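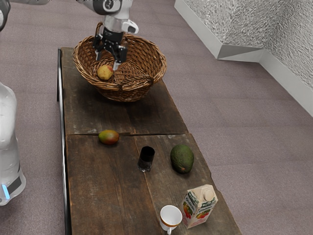
When should you plant your first potatoes? When the soil four inches down has held at 45 degrees for several mornings running, whatever the seed packet or your neighbor says.

Print this article
E-mail this article

That is the rule in Nendby, anyway, and the people of Nendby take their potatoes seriously enough to have 16 kinds in the ground by the end of spring. I went up the valley in April to see the planting, expecting to stay for lunch, and ended up staying four days with dirt in my boots and a notebook full of variety names I couldn't spell.

The village sits on a shelf of sandy ground above the Arnevow, a quick little river that floods the lower meadows most years and leaves the upper fields alone. Sandy soil warms fast. It also drains fast, so the growers here plant deeper than you'd expect — a full hand's length — and hill up early, before the stems have had time to flop.

Jadwiga Domański has farmed the top field for most of her adult life, and her mother farmed it before her. She walks quickly and talks the whole way. By the time we reached the first row she had told me about blight, about the price of straw, about a cousin who moved to the coast and now buys his potatoes washed (she stopped walking for that one).

"People think a potato is a potato," she said. "Then I cook them a Flolberg and they go quiet."

I can vouch for the Flolberg! It's a knobby, slow, late-season potato with a dry flesh that drinks up butter, and it has all but disappeared from stores. The eyes are deep and a pain to peel around. It yields poorly in a wet year and not hugely in a good one. But boil it in its skin, crack it open with a fork, add salt, and you have a supper. I ate it that way three nights out of the four and would have gone for another.

Jadwiga keeps her own seed. Every fall she walks the rows and marks the strongest plants with a twist of red yarn, and those are the ones she digs by hand and stores apart in the cellar. In late winter they come upstairs to sprout on trays along the north windows, where the light is cool and the shoots stay short and stubby. Long white shoots snap off in the furrow. Short purple ones hold on.

She doesn't cut her seed potatoes unless they're bigger than an egg, and if she does cut them she leaves the pieces two days on newspaper to dry over. Her neighbors at the Chidiac place cut everything and plant the same afternoon. The two farms have been arguing about it, very happily, for decades, and as far as I could tell both get good crops.

The Chidiac family came to the valley with a different set of potatoes and a much better idea of what to do with garlic. Their field runs 80 rows down toward the trees, nearly all of it in a yellow, waxy salad type that they sell early and small. Lunch there was a big bowl of them, still warm, crushed with lemon, olive oil and a frightening amount of garlic, and eaten outside in our coats. I have made it at home twice a week ever since, and it's just as good cold the next morning.

On planting day at the top field, everybody who can bend does. The furrows are opened first, then the seed goes down a foot apart, shoots up, and the soil is drawn over with a wide hoe that has been sharpened so often it's nearly a crescent. Jadwiga writes the tally on the barn door in chalk. When we finished the Flolbergs it said 438, and she drew a line under it and went in to put the kettle on.

If you want to try this at home, start with one early variety and one late one. A bucket will do if it has holes in the bottom. Buy certified seed the first year, go easy on the nitrogen, and keep the soil evenly damp once the flowers show. Keep every tuber covered, too. Any that see daylight turn green and belong on the compost.

The first Nendby earlies should be ready in June, and the Flolbergs come out after the tops die back in September. Jadwiga has promised me a sack of them, and I've already cleared the shelf.

Print this article
E-mail this article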